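Les escribo desde Atora, y perdonen que vaya al grano: ya tenemos declaración conjunta sobre el tratado de aguas de Proltari. La firmamos 14 centros de estudio y la presentamos en junio, a las 11 de la mañana, en la sede de Voslow. ¡Me costó 200 correos, así que léanla, por favor!

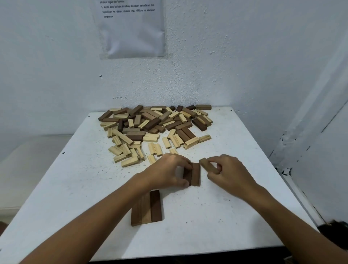 *Por Ysaline Le Goff* | Prensa, Atora

Pedimos tres cosas al gobierno: que publique los anexos, que el parlamento vote el texto completo y que haya inspecciones en la presa de Ranasinghe -- sin aviso previo, insisto. Lacey Gosling, que redactó el borrador, cree que sin esto último el acuerdo se queda en papel. Yo también lo creo.

El texto ocupa 70 páginas (hay resumen, tranquilos). Acreditaciones y entrevistas: oficina de prensa de Atora, extensión 400.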